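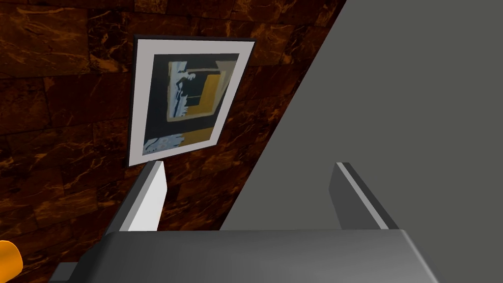
Nadcombe Film and Video Group
Minutes of the July meeting, 7:00 p.m.

Present: Farah Tambunan (chair), Mathias Reisinger, Izzati Ngau, Danang Sutanto
Apologies: Abilio Cabello

1. Previous minutes
Approved with one correction. The Flesik short runs 14 minutes.

2. Autumn program
216 entries received. Izzati has watched the animation entries and will circulate a longlist. Danang asked that documentaries be viewed by two people each. Agreed.

3. Archive night
Mathias has found a print of the 1932 harbor reel. Entili can scan it for $955. Approved. Abilio to be asked about live piano.
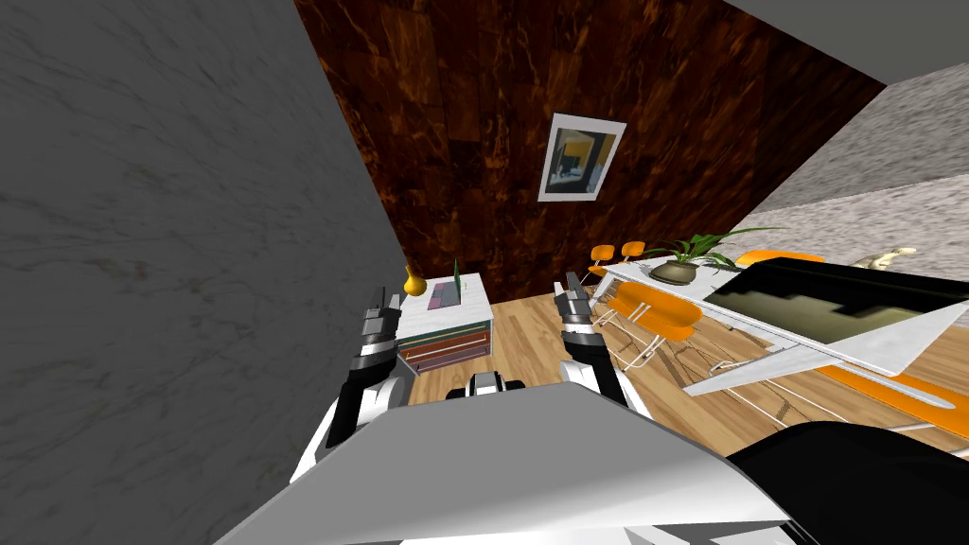
White cabinet and marble wall

4. Video art screening
Brastico has offered its upstairs room for the loop program. Farah to confirm the projector and ask whether the windows can be blacked out. Wall labels will be in English and Spanish.

5. Other business
Danang still has the spare keys. Submission fees stay the same for next year.

Meeting closed at 8:40 p.m.
Minutes taken by Izzati Ngau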